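4.2 What people told us about the bedding

I went into this part of the study thinking that bedding would be a footnote. My questions were about noise and light, the two things hotel sleep research nearly always starts with, and the diary form had just one line at the bottom for "anything else about the bed." That line filled up faster than any other part of the form! Of the 109 guests who kept a diary for us at the Hedegaard, 40 wrote something about the duvet before they wrote a word about the street outside (and the street outside is loud, I can vouch for that, I had a front room for most of June).

The complaints came in two flavors. The first was heat. Guests who slept alone under a double duvet wrote that they woke up too warm, kicked it off, got cold, and pulled it back. Birthe Hviid, who coded the diaries with me, started calling this "the yo-yo," and the name stuck, so it's what you'll see in Table 3. The second was sharing. Couples from places where each person gets their own duvet were pretty unhappy with one big one, and a few of them said so at length.
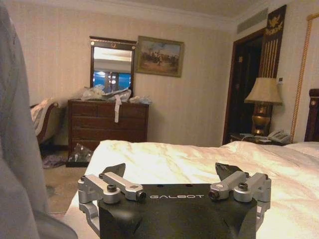

I should say how we handled the overlap between the two, as it changes the numbers. A guest could be both too hot and annoyed at sharing, and plenty were. We coded those diaries twice and then ran everything again with the double-coded ones left out. The heat result held up fine. The sharing result got weaker, and I wouldn't lean on it much without a bigger group of couples than we managed to recruit.

4.3 Color, warmth and the look of the bed

Eyvindur Vídalín had argued from the beginning that people judge how warm a bed is before they get into it, and that we should ask about looks separately. I was doubtful – it sounded like a marketing question to me – but we added a short card for guests to fill in at check-in, right after they'd first seen the room. They rated how warm, soft and clean the bed looked on a scale we borrowed from our own Tisulham pilot. In the morning they rated how it had felt.

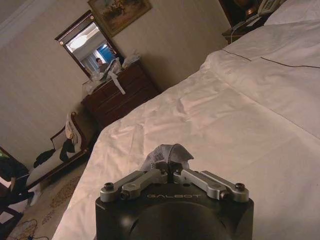

Figure 2. White duvet under warm room light, with a small piece of gray fabric.

The two sets of ratings matched less than I'd hoped. Looking soft and feeling soft went together nicely. Looking warm and feeling warm hardly did at all, and guests who came in after dark, with only the lamps on, gave higher "looks warm" scores than guests who checked in during the afternoon. Same bedding, same thermostat setting. Eyvindur was very gracious about being half right.

We also tried to work out whether white bedding in particular was doing anything, and here I have to be careful. Every room in our sample had it, so there's no comparison to make. A few guests wrote that white made the room feel bigger, one wrote that it made her nervous about coffee, and that's all I can report.

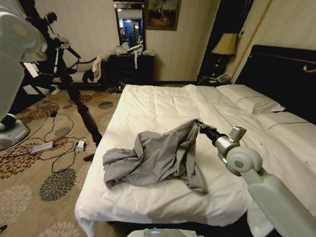 4.4 Guests who brought their own

A small group, 17 guests in all, had packed something from home to sleep with or on: mostly pillowcases, a couple of thin blankets, one full-size wool throw that must have taken up half a suitcase. These guests fell asleep faster by their own account, but they were also older and traveled more often, so I can't say the pillowcase did it. Birthe thinks familiar smell is the thing to look at next. We've added a question on laundry detergent to the second round of diaries, which is going out to the Molell rooms with the same check-in card and a longer space for comments.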